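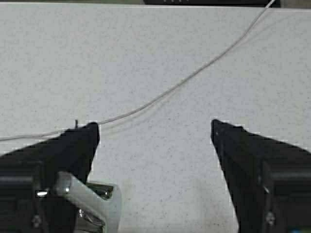
公共厨房的台面，浅色带细点

Lasten 楼公共厨房使用会议记录

时间：一月，下午三时开始
地点：Lasten 楼一层公共厨房
出席：Kamil Slanina（主持）、Romana Kubíček、Kvido Čierny、Anežka Kadlec
请假：Ansel Iwasaki（已用书面方式送来意见）
记录：Anežka Kadlec

一、上次记录
各位没有修改意见，上次记录通过。

二、台面的使用
Kamil 说明，白色台面应该在每次使用以后马上擦干净。Romana 提出，浅色的台面上有咖啡的印子很难去掉，她希望大家不要用粗的钢丝球。Kvido 问柠檬汁是不是可以用。Kamil 回答，他向安装台面的 Aaltonen 公司问过，对方建议只用中性的清洁剂和软布。会议同意按照这个建议来做。
Ansel 在书面意见中请求，热的锅不要直接放在台面上。大家同意。锅垫由 Romana 购买，费用不超过 200 克朗。

三、水槽和水龙头

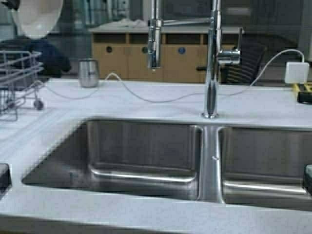
双槽不锈钢水槽及抽拉式水龙头

Kvido 报告，有住户把洗菜和洗碗放在同一个槽里做，让别人等很久。经过讨论，会议决定：左边较大的槽用来洗碗和洗锅，右边的槽用来洗菜和水果。使用以后，请把槽底的食物残渣拿走，不可以冲到下水管里面。
关于水龙头，Anežka 提到，有的人用完以后没有把喷头放回原来的位置。Kamil 请大家用完后把喷头推回去，并且把手柄关好。Romana 认为喷头里可能有水垢，建议每 3 个月拆下来清洗一次。Kvido 愿意负责第一次清洗。
Romana 又问到台面后边的白色电线。会议的意见是，电线应该尽量离水槽远一些。Kvido 会去 Stillska 商店看固定电线用的夹子，价格下次报告。

四、晚上的使用时间
Ansel 的书面意见希望厨房可以开放到晚上十一时。Romana 不同意，她的房间在厨房旁边，晚上洗碗的声音听得很清楚。Kamil 建议先保持十时关闭，如果有人需要晚一点使用，应该提前和 Romana 商量。对这个建议，三人赞成，一人弃权。

五、其他事项
1. 洗碗液改用 Perance 牌，由 Anežka 订 18 瓶，放在储藏室。
2. 厨房的清洁值班表还没有完成，Kamil 会后继续写，写好以后贴在门上。
3. Anežka 问旧的抹布怎么处理。决定全部扔掉，换新的。

会议中间休息 15 分钟。下次会议的时间由 Kamil 另外通知。

记录人：Anežka Kadlec
核对：Kamil Slanina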